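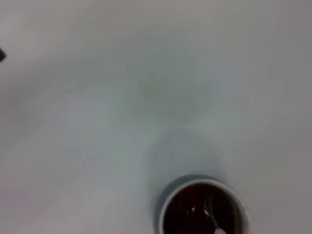

Rings on a pale table

A white table is a fine thing until somebody puts a drink on it. Ours came from the Nikolaidis clearance shed two years ago and has been keeping a diary of every cup since.

Fresh marks
Wipe with a damp cloth and a drop of washing-up liquid, then dry. Most tea gives up at this point. Coffee likes to be asked twice.

Old marks
Mix bicarbonate of soda with a little water until it looks like toothpaste. Dab it on, leave it for 6 minutes, wipe away with warm water. Don't scrub. I scrubbed the old table at Desness and swapped a faint brown ring for a dull patch the size of a dinner plate, and the dull patch went to the tip with it.

Try any of this underneath first. If the top is marble or anything else that costs more than the car, leave the bicarb in the cupboard and ask whoever sold it to you.

Marks that won't shift
Tilt your head and look along the surface. I have spent a good part of an evening cleaning the reflection of a lampshade.

Spoons
A spoon left standing in the cup is fine. A spoon laid on the table makes a small brown puddle, which dries into a small brown spoon. Put out a saucer. People will ignore it, but you'll have the moral advantage.

Coasters
Cork ones stick to the bottom of the cup and drop off over the carpet. Felt is better, and goes through the wash at 60.

Updated 08/12/2025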